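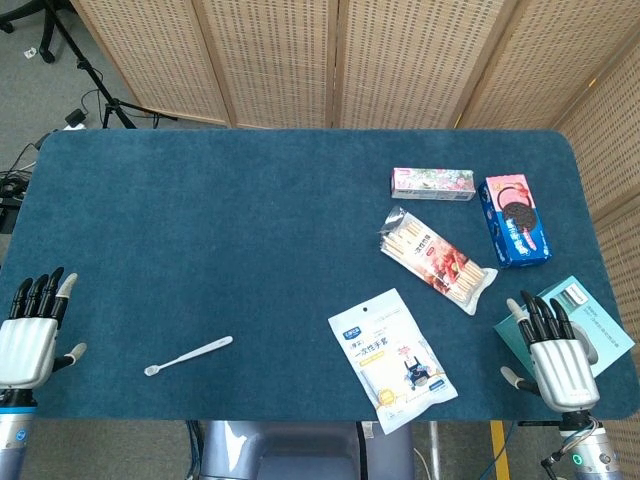 Slide 4, start-up rules. Rule one at Grellow is that the objects go down before the arms are enabled — never after. Soft packets such as the disposable gloves need a second look, as one corner is past the near edge of the table and the checklist says everything sits fully on the cloth. Hollis Schumacher signs the sheet.

Rule two: stop button within reach, 90 cm at most. Mention the Redeo audit in June if there's time, then go to cable routing.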